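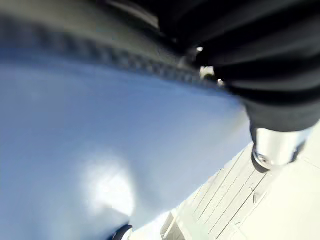
Figure 4. Cover fabric, light blue, with the dark ribbed edge.

Section 4. Fitting the cloth cover and loading the box

Read this section after the wooden box has been put together and all screws have been tightened (Section 2). The same steps apply to the Skutden floor model and the wall model, except where a note says otherwise. Allow the box to stand overnight in the room where it will be used.

4.1 Before you start

Inside length of the box: 602 mm
Inside width of the box: 345 mm

Measure the inside of the box at the top and again at the bottom. If the two lengths differ by more than 2 mm, loosen the corner screws, square the box against a wall or a door frame, and tighten them again.

Wipe the inside with a dry cloth. Run your hand along the top rim and the inner corners. Sand any rough spot with fine paper, going with the grain, and wipe again.

Caution: Do not use furniture oil or wax on the inside faces. Both can mark the cover fabric, and the marks do not wash out.

4.2 Preparing the cover

1. Take the cover out of its bag and shake it out.
2. Lay it on a clean, flat surface with the edge band facing away from you.
3. Smooth the fabric from the middle toward the sides. Small creases from the packaging will drop out in a few days.
4. Check the full length of the edge band for loose threads. Trim them with scissors. Do not pull them.

Note: The cover may be pressed with a cool iron on the reverse side. Keep the iron off the edge band.

4.3 Fitting the cover

1. Place the box on the floor with the open side up.
2. Hold the cover by the edge band, one hand at each end, and lower it over the back rim first.
3. Press the fabric down into the two back corners with your fingertips.
4. Bring the front edge forward and over the front rim. Leave a little slack in the middle.
5. Fold the edge band to the outside and press it flat along all four sides.
6. Check that no fabric is caught between the box and the floor.

If the cover will not reach the front rim, it has been put in sideways. Lift it out and turn it a quarter turn.

Caution: Do not staple or tack the cover to the wood. The rim is thin and may split. 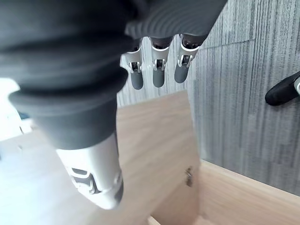 Figure 5. Box section, pale wood with a faint straight grain.

4.4 Loading

The box is meant for bedding, towels, spare curtains and similar soft items.

1. Fold each item to a width a little under 345 mm so that it lies flat from side to side.
2. Put the heaviest items at the bottom. Blankets go in before sheets.
3. Stack to just below the rim. Stop when you have to press down to add more.
4. Turn the folded edges to the front. You can then lift out one item and leave the rest in place.

Note: Everything must be fully dry before it goes in. Untreated wood takes up moisture and may swell at the joints.

Wall model only: load the box after it has been hung, and check the wall screws again after one week.

4.5 Care

Remove the cover for washing every few months, or sooner if it is stained. Wash it separately the first time. Hang it to dry by the short side. Tumble drying will shrink it.

Dust the wood with a soft dry cloth. For a stubborn mark, use a cloth that has been wrung out well, then dry the spot at once. Small dents can be left as they are or sanded lightly.

Keep the box away from radiators and direct sun. Both the wood and the blue fabric change color over time, and sun on one side makes the change uneven.

Replacement covers are ordered from Vurel under part number 602-4. Screws and corner fittings are listed in Section 6.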